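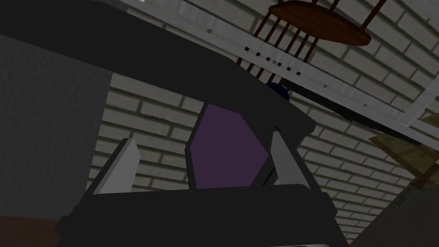 A gripper closed on a purple part, computer rendering.

Copper buyers are waiting, according to Florencio Nieto, who trades the metal at Vidal. "Stocks fell in April and the price didn't move," he said. "That tells me demand is thin." 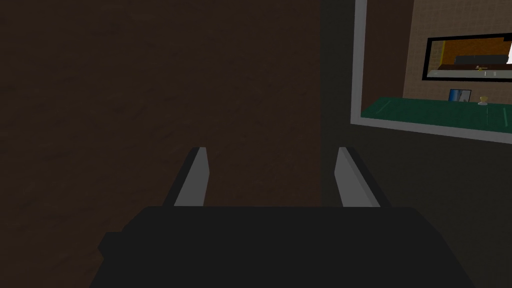 Gyula Vörös disagreed, saying mills had simply bought early. He expects 800 tons to leave the Weruria warehouse within 20 days.

Nieto has cut his own position to six contracts. "I can buy them back," he said.

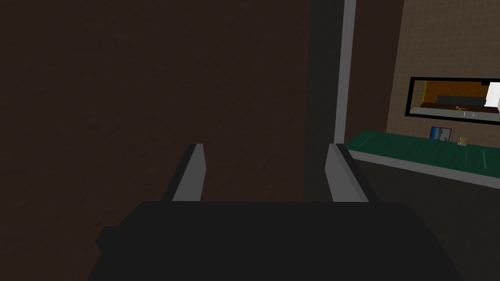
By Joverero, metals reporter
May 13, 2019

Both men are watching the dollar. "If it slips, we get orders," Nieto said.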